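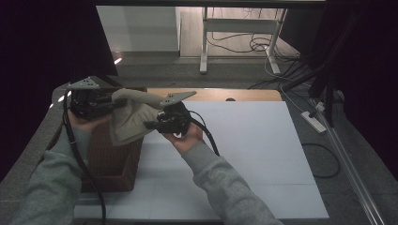 Valtau 80 Utility Cloth

Cotton cloth for wiping, drying and covering

Article group: Workshop and kitchen textiles
Manufacturer: Plarier
Color: unbleached (beige)
Sold in packs of 11

Product information

The Valtau 80 is an undyed cotton cloth for general use in kitchens, print rooms, repair shops and cleaning stores. It is supplied hemmed on all four sides and is ready for use after one wash. The cloth contains no optical brightener and no softener. Small dark flecks in the yarn are seed particles left from ginning. They are not a defect and fade over the first several washes.

The cloth replaces the earlier Valtau with the overlocked edge. Weight and yarn are unchanged. The hem is now folded twice and stitched with cotton thread, so the edge shrinks at the same rate as the body and does not curl after tumble drying.

Specifications

Material: 100% cotton, warp and weft
Weave: waffle
Weight: 207 g per square meter, before washing
Size: 80 x 80 cm, before washing
Hem: double fold, lockstitched
Shrinkage, first wash at 60 °C: up to 6% in length, up to 4% in width
Maximum wash temperature: 95 °C
Hanging loop: none (see Options)

Washing and drying

Wash once before first use. New cloth carries a light starch size from weaving and will not take up water well until it has been removed. Use a full-length program at 60 °C with ordinary powder detergent. Do not add softener at any point in the life of the cloth. Softener coats the fiber and reduces absorbency, and it takes two or three hot washes to clear.

Tumble dry on medium or line dry. Line-dried cloth is stiffer and sheds less lint. Cloth that has been used with linseed oil, wood stain or other drying oils must not be tumble dried. Lay it flat outdoors until hard, or store it under water in a closed metal container until disposal.

Chlorine bleach may be used but shortens service life. Oxygen bleach is preferred. 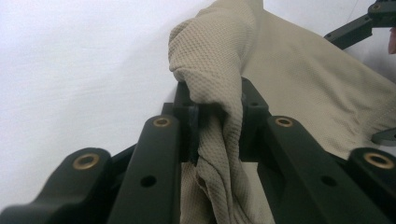
Ironing is optional. Where the cloth is used to cover dough or trays, press it slightly damp on the cotton setting. For wiping, leave it unpressed; a rough surface picks up more.

Folding and storage

Fold in half three times for shelf storage. Folded cloths stack without slipping up to one full pack high. Keep dry. Unsized cotton held damp for more than a day or two will mildew, and the gray spots do not wash out.

Wear

Cloths in daily use in our own test laundry were withdrawn when the weave could be parted by thumb pressure. This normally starts near the hem. Eino Hyvönen keeps the wash log and will send a copy to trade customers on request. The log covers the current version and the overlocked version on separate sheets.

Options

Hanging loop, cotton tape, sewn into one corner: order code suffix L
Woven edge stripe, blue or red: suffix B or R
Unhemmed, cut size: suffix U, minimum order 1000 pieces

Stripes are dyed for washing at 60 °C. Do not wash striped cloths at 95 °C.

Related articles

Negi glass cloth, linen and cotton blend, low lint
Pluterel floor cloth, heavy, looped surface
Pluterel bucket cloth, as above, half size

The Negi cloth is the better choice for glassware and lenses. The Valtau leaves some lint until it has been washed four or five times.

Ordering

Packs ship from stock. Orders for suffix B and R are collected and woven together, with the next run in September. Part packs are not supplied. Returns are accepted unwashed and in the original band.

Technical questions: Jarmo Valtonen, textiles desk, Plarier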